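October 5, 2023

Hello again, puzzle people! The rain has settled in over Tillstead, the porch chairs are stacked in the garage, and my dining table has gone back to being the place where we do everything except eat dinner. I couldn't be happier. My husband eats standing at the counter from now until spring and says he has made his peace with it.

I want to talk about the McPhee lighthouse first, because I finished it on Sunday night and I have feelings. It's 1000 pieces, and I'd guess a good half of those are sky. Not interesting sky either. It goes from gray to slightly less gray, and then there's a band near the top that I swear is the first gray again. I started it at the end of August, when it was far too hot to be hunched over a lamp, and I nearly boxed it up twice. What got me through was giving up on color and sorting by shape instead. I'd heard people talk about doing that for years and thought it sounded like a chore (it is a chore), but once I had all the two-knobs-opposite pieces in one pile and the odd little ones with three holes in another, I could try a whole row in an evening without wanting to lie down on the floor.

The fit on the McPhee is lovely, I'll give them that. Pieces click in and stay put, and you can slide a finished chunk across the table on a sheet of parchment without it folding up on you. The older Arnent I did before it, the one with the market stalls, was the other way around. Gorgeous picture, something to look at in every corner, and a fit so loose that if you sneezed you lost a fishmonger. I had two pieces in the awning that would go in either spot and looked fine both ways. I only found out they were switched when I got to the very end and the last piece wouldn't sit flat. If you borrow that one from me, the awning is on the left, under the clock, and you have been warned.

Several of you wrote back after last month's note about whether it counts if you look at the box lid. I did not expect so much mail on this! For the record, I look at the lid. I look at it constantly. I prop it against the fruit bowl. Rochelle Hollis, on the other hand, puts the lid in another room before she opens the bag, and she finishes faster than I do, so I'm not going to pretend I have the better method. She did admit to me that she'd peeked on the big botanical one. I'm not sure I was supposed to print that. Sorry, Rochelle.

**The fall swap**

We're on for the swap at the Werneck library again, in the downstairs room with the good tables. Come at ten if you want first pick and come after lunch if you want to sit and chat. Same deal as last year: bring a puzzle, take a puzzle. If you bring three you can take three. If you have none to bring but want one anyway, come along and take one, we always end up with extras and I'm the one who has to drive them home.

A few requests, based on last time:

- Put a strip of masking tape on the box and write whether it's complete. "Think so" is a fine answer. So is "missing one, bottom edge, brown."
- Please bag the pieces inside the box. We had a split corner on the stairs last fall and I was still finding bits of a Bavarian castle in my coat at Christmas.
- Rubber bands dig into the lids and tear them. Ribbon, string or a strip of old pantyhose all work better.
- Kids' puzzles are very welcome. We ran out of the 300s in the first hour and had some long faces.

There will be a table in the corner with something already started on it, so you can put in a few pieces while you wait for your ride. I'm leaning toward one with lots of small separate things in it, teapots or birds or shop windows, so people can come and go. Last year I chose a snow field and it just sat there all day with its border on, poor thing.

**Storing them between times**

I get asked how I keep a puzzle in progress when I need the table back. I've tried the felt roll. I don't care for the felt roll. You undo it and the whole middle has shrugged itself into a heap, and the sky pieces cling to the felt with all their fuzzy little might. A sheet of foam board under the puzzle and another on top, clipped together at the corners, has worked for me every time, and it slides under the bed. If your puzzle is bigger than your foam board, tape two together on the underside with packing tape and carry it with a second person. I've tried carrying it alone. The dog enjoyed it more than I did.

For loose pieces, I used to use muffin tins, then baking trays, then every cereal bowl in the house. The muffin tins are good for tiny groups, faces or lettering, but they hold about as much as you'd expect a muffin tin to hold, and the pieces lie on top of each other so you're always stirring.

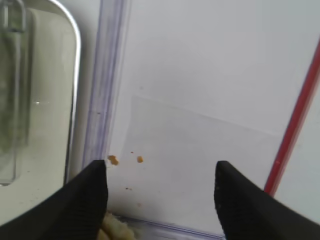

Sorting goes so much quicker when you can see to the bottom of whatever you're digging in. I spent years rooting around in a dark blue roasting pan for dark blue pieces and wondering why it took me all night. My daughter finally pointed at the pan and raised her eyebrows. So now I'm a convert to the clear plastic bin, the kind with a pale, whitish-gray bottom, where anything dark shows up right away against the floor of it. I like a good thick edge molded into the plastic too, something to get hold of when you're shifting it down the table. Some of them have a faint lavender tint there, which I find cheerful on a wet evening. Don't buy one too deep or you're back to stirring. I give mine a wipe with a barely damp cloth and let it dry all the way before any cardboard goes near it.

As for finished puzzles, I break nearly all of them up and put them back in the box. I know some of you glue. I glued one once, the harbor my sister gave me, and it has lived behind the wardrobe ever since because neither of us can agree on a frame. Thirty-six inches is a lot of harbor.

**Missing pieces**

The Werneck library has a cookie tin of strays at the front desk, and I go through it every time I'm in there. I found the nose of a beagle last spring and got to call its owner! She'd already given the puzzle away, but she was tickled, and the nose has now been mailed on to her cousin. If you're short a piece, send me the name of the puzzle and what the piece should look like, and I'll keep an eye out. At the moment I'm looking for:

- A corner, lower right, mostly red brick, from an Arnent.
- The top of a church steeple with a bit of blue behind it.
- One piece of orange cat.

And check the vacuum bag before you write to me, please. Check your slippers too. Mine was in the slipper.

**Next up on my table**

I've got 13 unopened boxes on the hall shelf, which my husband calls a situation, and I've promised to do them in order before I buy another. The next one down is a McPhee with a whole street of bakeries, and I've already cut the seal and smelled it (don't tell me you don't). I'm saving the winter carnival for December, when my sister comes to stay and insists on doing all the edges herself.

Send me what you're working on, and see you downstairs at the swap. I'll be the one by the coffee urn with the masking tape.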